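Print this page | E-mail this page

PRESS RELEASE
September 28, 2023

Tinus opens household repair and lending shop in Bastgate

Tinus will open a repair and lending shop in Bastgate in October, taking over the ground floor of the former Byun shoe shop. Residents will be able to borrow tools and small household appliances, and bring in lamps, kettles, clothes and soft furnishings to be mended.

The shop will start with a stock of up to 1000 items. Most were given by households in the town during a collection over the summer.

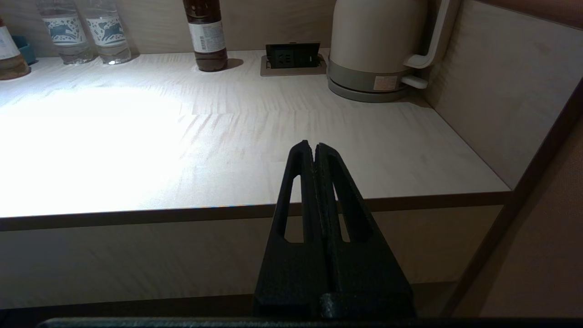

Membership costs £12 a year and covers everyone living at the same address. Items can be kept for seven days and renewed once if no one else has asked for them – larger tools such as carpet cleaners and wallpaper steamers must be booked ahead.

Repairs are charged by the job. Simple sewing repairs start at £10, and customers will be given a price before any work begins. Electrical items will be safety tested before they are handed back.
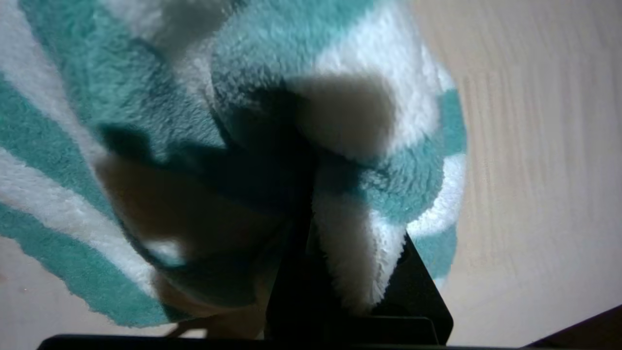

Tinus already runs a smaller lending counter inside the Bastgate library. This will close when the new shop opens, and existing members will be moved across without paying again. Loans due back after the move should be returned to the new address. 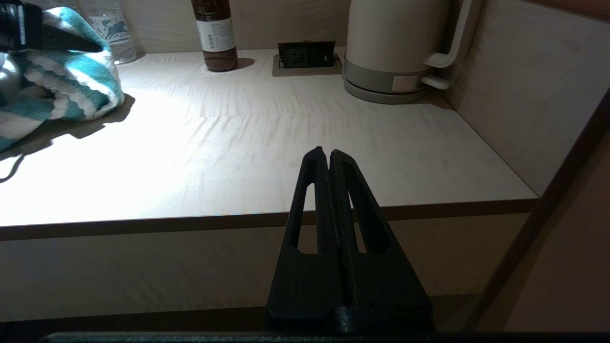 Fitting out and access

The shop has a level entrance and a customer toilet. Shelving and workbenches are being fitted by Tranix, which is also rewiring the repair area at the back.

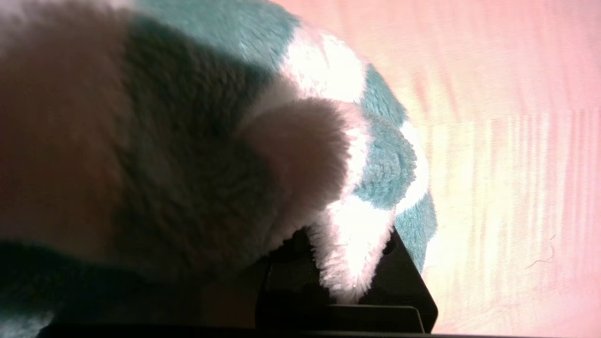 Parking is limited to two short-stay bays on the street, so members collecting heavy items are asked to use the rear yard. Opening hours will be posted in the shop window and at the library counter before the move.

ENDS

E-mail this page | Print this page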